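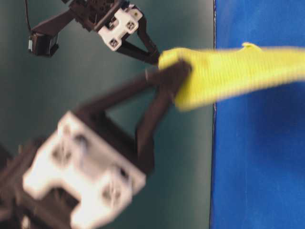 # Pestmont Straps

Hello, and thank you for stopping by! Pestmont is a small collection about handling webbing: picking up a yellow strap, laying it flat, folding it over, and starting again (we grew quite fond of it along the way). It holds 426 clips, 12 of them set aside for testing. 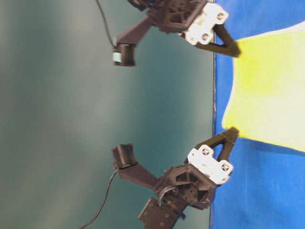 *Yellow on the blue surface, `strap_flat` set.*

## Good to know

- Labels are in `labels.csv`, one row per clip, and were typed up by hand over a long December.
- A twist counts as a fold only if it stays put for 2 seconds.
- Clips from Stavness are kept in their own folder, so please don't mix them in with the Cardoso ones.

Corrections are always welcome!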